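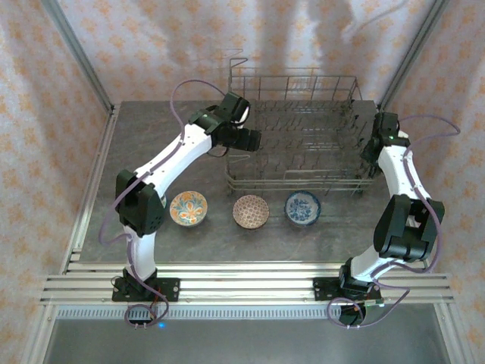

A reader in Grirnurville wrote in to ask whether fish sauce really needs to cost $39 a bottle, and whether the cheap kind would ruin her caramel catfish. It wouldn't. The rest of the questions we get about fish sauce are below, and most of them start from something printed on a label.

What does "first press" mean?

Less than you'd hope. Fish sauce isn't pressed like olive oil. Fish and salt sit in a vat for months and the liquid is drained off. The first draining has the strongest flavor, so the phrase points at something real, but I haven't found anyone checking who gets to print it.

Is the Cevex bottle worth the money?

I tried it against the Stunwood, which sells for a fraction of the price. Straight from a spoon, the Cevex was rounder and less salty. In a dipping sauce with lime and sugar I could still tell, just barely. In a braise I couldn't, and I don't believe most of the people who say they can.

What do the numbers on the front tell me?

Some brands print a nitrogen figure, usually written as a number followed by N. It's a rough stand-in for protein, and higher tends to mean more savory. It says nothing about smell or balance. If a bottle has a very high number and a very low price, read the ingredients before you get excited.

What should be in the ingredients?

Fish and salt. A little sugar is common and doesn't bother me. Once you see hydrolyzed protein, caramel color and a flavor enhancer, you're paying for a recipe somebody built in a plant. It may taste fine. Just don't pay extra for it.

Does it need to go in the fridge?

It's very salty and won't spoil quickly in a cupboard. The flavor does get darker and harsher over time. I keep mine cold after opening and try to finish a bottle within 6 months. Crystals at the bottom are usually salt.

Kashindye says its sauce ages up to 90 weeks. Does longer mean better?

"Up to" is doing a lot of work there. A vat that sat for half that long fits the claim too. I bought a bottle in July and liked it well enough, but it tasted like decent fish sauce, with no great depth I could credit to the calendar.

Can I use soy sauce instead?

You can, and dinner will still be good, but it will taste like soy sauce. Soy with a mashed anchovy gets closer. The vegan bottles I've tried were mostly seaweed and salt. One was pleasant. None fooled me.

Last updated October 16, 2019

We use cookies to remember your settings and see which pages get read. By continuing to use this site you accept our cookie policy. Accept | Manage settings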